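From: Meinir Sayce
To: Mumow home cooks list
Date: February 22, 2025
Subject: Re: Lentil soup that tastes of nothing

Duygu Yaman wrote:

> Hello all. I've made red lentil soup 2 times this month and both
> times it came out thick, brown and flat. I use an onion, a carrot,
> a mug of lentils, stock and a spoonful of cumin. I boil it until
> soft and blend it. My mother's was bright orange and you wanted
> a second bowl before you'd finished the first. I can't ask her
> method now. Is it the lentils? Mine are the Jonau ones in the
> big bag.
>
> Duygu

Duygu, I'm so glad you asked, this is my favourite soup in the world and I've cooked it through more winters than I'd like to add up!

I don't think it's the lentils. I buy the Jonau bag too and they go down beautifully soft. But do rinse them, properly, in a sieve under the cold tap, until the water stops looking like milk. I skipped that for years and always got a grey scum on top.

The brown colour makes me wonder about two things. Is your stock a dark one? Try plain water with a bit of salt, or a very pale vegetable stock, and let the lentils do the talking. And when does the cumin go in? If it's fried with the onion from the start on a high heat it catches and turns bitter. I cook the onion and carrot slowly in butter with the lid on, until the onion is see-through and sweet, and only then add the cumin for the last half minute, stirring all the time.

Then a good spoonful of tomato paste (this is where your orange comes from, with the carrot - use two carrots if they're small). Fry the paste a little as well, it loses that tinny edge. Lentils in, water to well over the top, simmer gently with the lid tilted. Mine has 30 minutes and then I blend it. If it's thick, add hot water from the kettle until it pours like single cream. It sets up like porridge in the fridge, so do the same again next day.

Now the best bit! Melt some butter in a small pan, take it off the heat, stir in dried mint and a pinch of red pepper flakes and let it foam. Spoon that over each bowl and squeeze in plenty of lemon at the table, more than seems sensible. I'd bet a good deal that the lemon is what you're missing. Without it mine tastes flat too.

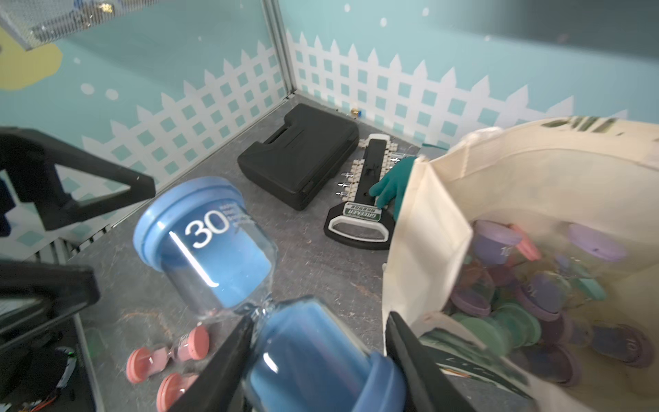
Blue sand timer, marked 30

If you like a bit of body, a small potato cut up with the carrot is lovely. Some people on the list put rice in, and I think Suksawat market still sells the short broken sort cheaply, so that's worth a go.

Do write back and say how the next pot turns out, and whether your mother's had mint in it or something else - I'd love to know!

Meinir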